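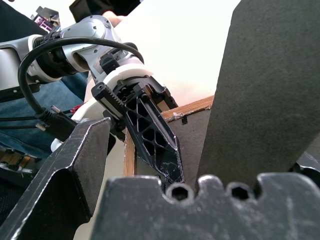 The Slow Joy of a Salt Cave Afternoon

By the time you've been lying in the dark for ten minutes, listening to a tiny machine puff salt dust through a hole in the wall, you will either be giggling or half asleep. I did both! My first visit was to Kuvura, a little salt room two flights down from a shoe repair place in Jistton, and I came up the stairs 45 minutes later feeling like I'd had a week at the beach.

Salt rooms have been popping up all over this corner of the state. A session at Kuvura costs $22, and for that you get a reclining chair, a wool blanket and a floor you really want to take your socks off for (it's loose salt, ankle deep, and it crunches). The lights go down to a soft orange. There is music, mostly flutes, and you can ask them to turn it off.

Does it do anything? Regulars will tell you about clearer sinuses and the best sleep of their lives. The medical research is thin, and if you have asthma or any other lung trouble, you should talk to your doctor before you book, because salty air can make some people cough or tighten up. I went in with an ordinary stuffy nose and came out with a slightly less stuffy one.

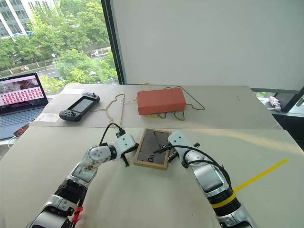 What I can vouch for is the quiet. Phones go in a basket by the door, and I hadn't been without mine for that long, awake, since I don't know when. My shoulders dropped. I thought about my grandmother's kitchen for a good long while, and then about soup.

The bigger place, Endadberg, is 16 miles up the river road and has 9 chairs, plus a family hour on Saturday mornings when kids can bring buckets and dig. It's loud and completely charming. Their walls are pink salt brick lit from behind, and the tea afterward (get the Rimkutė blend, with linden and dried apple) is almost worth the drive by itself.

A few tips from someone who has now gone more times than she planned: wear light colors, skip the contact lenses, and drink a big glass of water when you get out. Endadberg adds evening sessions in July, and I've already put my name down for two of them.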